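Wivthorpe open day, March 15, 2019

The Onitz teaching lab was the third stop, after the stores and the balance room. Groups were limited to up to 20 visitors and got 17 minutes per bench. The wet-work bench is a white table set against pale wall panels – easy to wipe down, though spills show at once. Racks are clear plastic, so liquid levels can be read from the side. 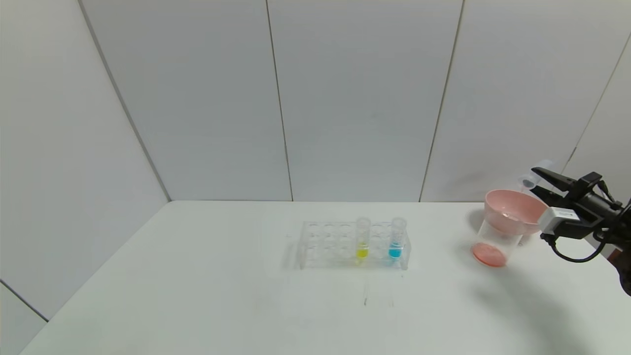
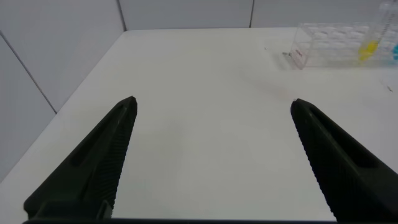 Dyed water stands in for reagents on open days. Stock is mixed next door at Dalisay and diluted before use. Glassware and plastics are kept in separate cabinets, labeled by volume; the store lists 106 item types. Waste goes into one drum per color family.

The next open day is in June. Parking is at the north gate, and the balance room closes at noon.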